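Flernov Bench Cell: Your Questions Answered

Thanks so much for stopping by! We get a lot of letters about the Flernov two-arm cell, and Tamara Marinescu, who looks after our orders, asked us to gather the questions that come up most often. If yours isn't covered, please do write to us anyway.

What do I get for the price?

The cell is $4,000 and includes both arms, their grippers, the aluminum rail frame, one set of wall panels, one floor panel and the control software. Shipping is a flat $143 anywhere in the lower 48 states. A computer isn't included, as most of our customers already have one they'd like to use.

Can I change the walls and floor?

Oh yes, and we hope you will! The panels come off and go back on without touching the arms, and you are welcome to cover them with wallpaper, fabric, contact paper or whatever you have tucked away in a closet. Plenty of our customers like to change the background between runs so their software doesn't get too comfortable with one look. Matte coverings are kinder to your camera than shiny ones.

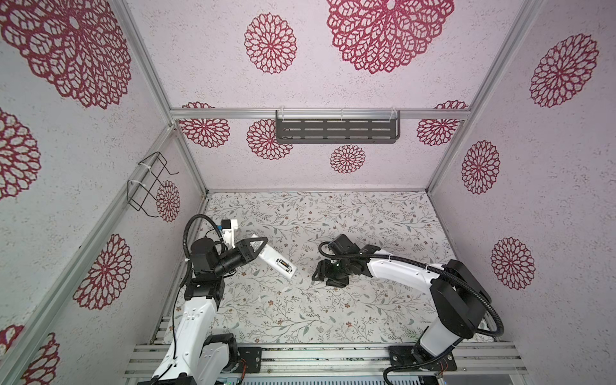
Two arms in a cell papered with red flower medallions, over a botanical print floor.

Do the two grippers have to match?

They don't. Each wrist takes its own gripper, and you can tell us at checkout which one you'd like on the left and which on the right. If you change your mind later (people do, and we don't mind a bit), the Pitent finger set is sold separately for either side.

Can I hang my own things inside?

Please go ahead. Shelves, racks and hooks can all be fastened to the rails, and ordinary zip ties do nicely for anything light. Once it's up, move each arm slowly through its full reach before you run a program at normal speed, and check the cable conduit as well as the arm itself, because the loop travels farther than you might expect.

How long does it take to put together?

Plan on an afternoon, and a pot of coffee if you're building it alone. The frame goes up first, then the arms bolt to the front rails, and the panels go in last.

What if I only want one arm?

We do sell a single-arm cell, and you can add the second arm later for $1,185. The mounting holes are already there waiting for it.

When will the next batch ship?

Orders placed by 13th May go out with the next batch. After that, Wajid Sial in our shipping room will email you a new date himself.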